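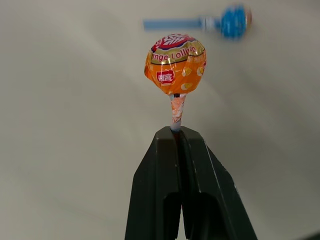 A lollipop in an orange wrapper.

Raili Ahonen had the kettle on before I had got my coat off, and by the time I found my notebook there was a plate of shortbread at my elbow and a cat I had not been introduced to asleep on my bag. She has run Gresby, the sweet shop at the bottom of the hill, for 30 years, and she is giving it up in July. I had meant to ask her about that straight away, but we got on to aniseed, and then on to her mother-in-law, and it was a good while before we came back.

"I never wanted a shop," she told me. "I wanted to be a vet. But my husband's aunt had the lease and her hips were bad, and I said I'd do the mornings until she found someone. Well, I'm still doing the mornings."

The aunt was Myrtle Fitzsimmons, and older readers will remember her, I'm sure, in the blue overall with the scoop in the pocket. She kept the jars in an order of her own that had nothing to do with the alphabet or the price. Raili tried to change it in her first winter and had to put it all back.

"People would walk in and look at the place where the pear drops should be, and their faces would fall. One man went out again without buying anything! So pear drops stayed on the second shelf, left of the till, and that's where you'll find them today."

I asked what children buy now, thinking she would tell me it had all gone downhill. She wouldn't have it. Children, she says, are just as careful as they ever were, and a child with a small amount of money is the most serious customer you can have. They will stand there for ten minutes with the coins going warm in their hand, and you mustn't hurry them, and you mustn't sigh either. Lollies still go first, then anything sour. Liquorice is bought almost entirely by people over fifty, who tell her it is for somebody else.

"It's the mums and dads who are in a rush," she said, pouring me a second cup I hadn't asked for but was very glad of. "I do understand. I was the same with mine. But I used to think, oh, let her choose, she's been looking forward to this since breakfast."

There were hard years. When the bypass opened the passing trade went almost overnight, and for one whole spring she paid the rent out of what she made doing alterations in the evenings – curtains mostly, and a great many bridesmaids. She doesn't like to dwell on it. What she will talk about is the night the cellar flooded and Yolanda Blackwood from the shoe repairer's came over in her dressing gown and wellingtons, and the two of them carried sugar up the steps until four in the morning, singing to keep themselves awake.

"We only knew hymns and one rude song," said Raili. "So it was hymns, then the rude song, then hymns again. We ruined most of the sherbet. You can't do anything with wet sherbet."

The new tenant will be Mei Nguyen-Tran, whose family many of you will know from the bakery. She has been coming in on quiet afternoons to learn the suppliers and the temperamental lock on the back door. She plans to keep the name and the scales, and to add a bench outside, and Raili approves of the bench very much and wishes she had thought of it herself.

And what about afterwards? I thought she might say travel. There is a sister in Turku she hasn't seen enough of, and she will go for a month in the autumn, when the ferries are cheaper. Mainly, though, she would like to lie in. She has got up at 5 for so long that she doesn't expect it to work at first.

"I shall lie there and listen to the radio," she said. "And then I expect I'll walk down and buy a quarter of mint humbugs, and Mei can serve me, and I'll take my time choosing."

She wrapped two pieces of shortbread in a napkin for my walk home, and I had to ask her to move the cat.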